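Filed under: Workplace Studies / Packing and Light Assembly

4. Surface color and eye comfort

Section 3 dealt with room lighting. We now turn to the surfaces people look at for most of a shift. The questionnaire went to 2,595 workers at the Farier and Halvorsen sites, and 1,893 returned it with the surface questions filled in. Replies missing the site code were kept, but they are left out of the comparison between sites.

Workers were asked to name the main color of the surface in front of them, to rate how shiny it was, and to say how often their eyes felt tired before the midday break. Shine mattered more than color. People at glossy surfaces reported tired eyes more often than people at matte ones, and this held for white, gray and green alike. Green had a small advantage over white when both were matte. When both were glossy, we found no clear difference.

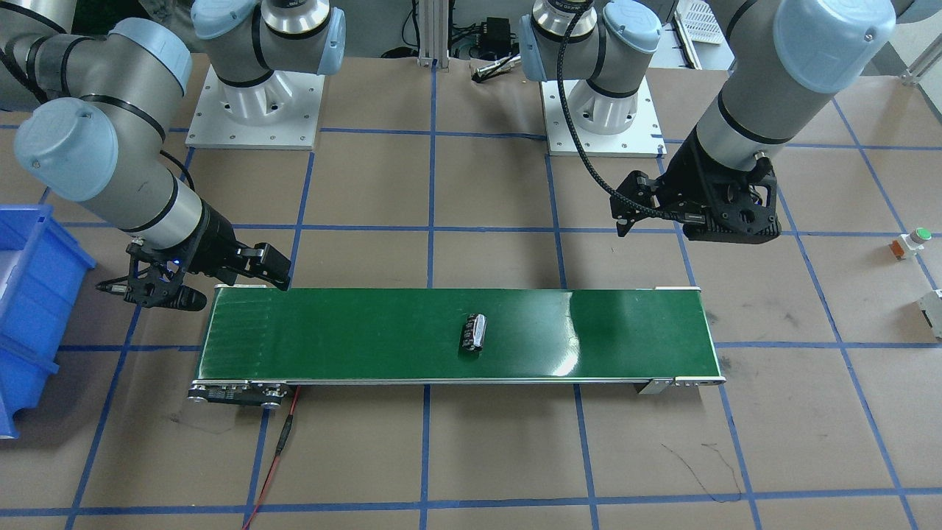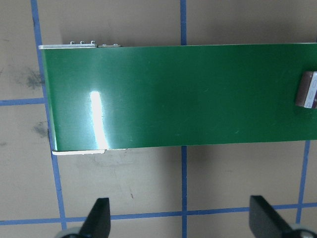
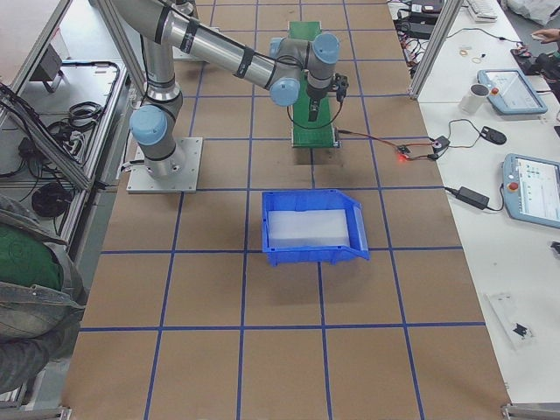
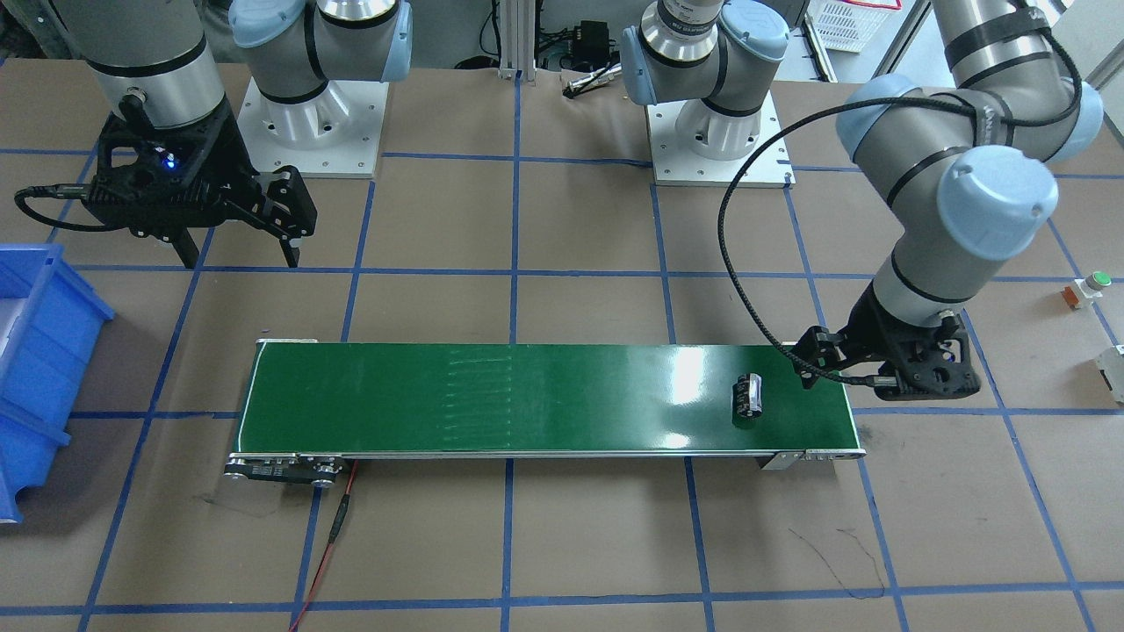

Figure 2. Green surface in a work area, four views.

Age made the pattern stronger. Workers who wore reading glasses were the most likely to mention glare in the free comments, and many had already tried to fix it themselves - with cardboard, old calendars or a towel laid over the bench. Supervisors at Halvorsen had asked for these to be removed in November, before the questionnaire went out, so the Halvorsen figures may show somewhat more discomfort than usual.

Two limits should be noted. Workers rated shine by eye, and no meter was used. Also, benches near windows tended to be the older, glossier ones, and we could only partly separate the two effects. Bustos and Charbonneau are repeating the study with 80 workers who will change benches halfway through.

Comments (3)

Sheldon Turcotte: Did you ask which shift people were on? Our night crew complains about shine far more than the day crew does.

Karine Lavoie: We did. It is in the table at the end of Section 5. Night shift was higher at both sites, but the group was small.

Maëlle Dhillon: We put matte mats down at Jamham last year. Fewer complaints, though they are a pain to keep clean.

Related items
- Ceiling lamps and headaches in small warehouses
- Standing mats: a two-site comparison
- Break length and sorting errors at Kiron
- How workers rate noise at the bench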